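The Patient Art of Painting a Room Gray

By Vichien Kaewkla
Friday, May 25, 2018

When I arrive at the Edari workshop, the owner is on her knees with her cheek nearly touching the floor, looking along the bottom of a wall. She doesn't get up right away. She waves me over, pats the floorboards beside her, and has me look too, and so the first few minutes of our interview take place down there, the pair of us squinting sideways at a stretch of pale paint.

"You have to get close," she tells me. "From the doorway everything looks fine. I could sell you anything from the doorway."

Edari has been finishing and refinishing interiors for small shops and studios for long enough that she has stopped keeping track of the years, though she remembers her first job very well. It was a tailor's back room, and she painted it a white so cold that the tailor complained her customers looked ill in the mirror. She went back on a Sunday and did the whole thing over for free. "I cried a little, and then I bought better lamps," she says, laughing, and pours me a cup of tea I hadn't asked for but was very glad to have.

These days she hardly uses a true white at all. Her favorite wall color is one she mixes herself and calls Inthanon, after the mountain her mother used to talk about, and it sits somewhere between chalk and fog. She keeps a drawer of test cards for it, 260 of them, each with a date and a few words in pencil. I pulled out a handful while she was on the phone. "Too sad," one said. "Good at noon only," said another.

I ask her what she is looking for when she stares at a plain wall for so long, and she settles back in her chair, and I can tell this is the question she likes.

"A pale wall isn't one color, ever," she says. "You paint it from one can, the same can, and then you sit with it. Over on one side it'll go warm on you, a bit creamy, and by the time your eye gets to the middle it's a cool gray, and if you really let yourself look there's some blue in there and a little green. People think I'm making it up! Then they sit down and have a cup of tea and they see it."

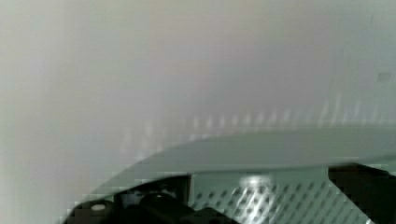 The other half of her work is the curved pieces, and she talks about those the way some people talk about their grandchildren. She finishes panels for counters and display stands, mostly in a middle gray with just a touch of satin to it, and she is very firm that the gray should be darker and cooler than whatever is behind it. A curve in the same shade as the wall, she says, just melts away, and then what did the customer pay for?

The shine is where the arguments start. A dead matte finish shows every fingerprint. Go too glossy and you get what she calls "a row of little candles," all the lights in the room standing up in the surface as bright streaks.

"Now, I don't mind a few streaks," she says. "I had a customer, a nice young man opening a place called Wokus, who wanted them gone completely, and I sanded that panel back 5 times for him. And in the end he came in on a sunny afternoon and the light was sliding along it and he said, oh, leave it, leave it. So we left it."

She sands by hand, starting coarse and finishing with a 300 grit paper, and she leaves 20 hours between coats no matter who is calling to ask when it'll be ready. She used to own a Kister sprayer and gave it to her nephew. A brush and a good foam roller suit her better, she says, and they're quieter, so she can hear the radio.

I wondered whether she ever gets tired of gray. She thought that over for a good while, longer than I expected, turning her cup around on its saucer.

"In the winter, maybe," she says. "In the winter I did my own kitchen yellow. But I come in here in the morning with the blinds open and I still stop and look. I don't turn the radio on until I've looked."

The workshop is taking orders again from August. She would like you to bring a piece of your own curtain along, if you have curtains, and to come in daylight.

Comments

Marguerite: She did our front counter two years ago and I still get people running their hands along it. Lovely to read this.

tobyk: Does anyone know if she sells the Inthanon color by the can? My hallway gets no sun at all and every white I try goes green.

Pell: @tobyk I asked her once and she said to come see it first, and then we talked for an hour. Bring a snack.

Marguerite: The yellow kitchen!! Now I want to see that.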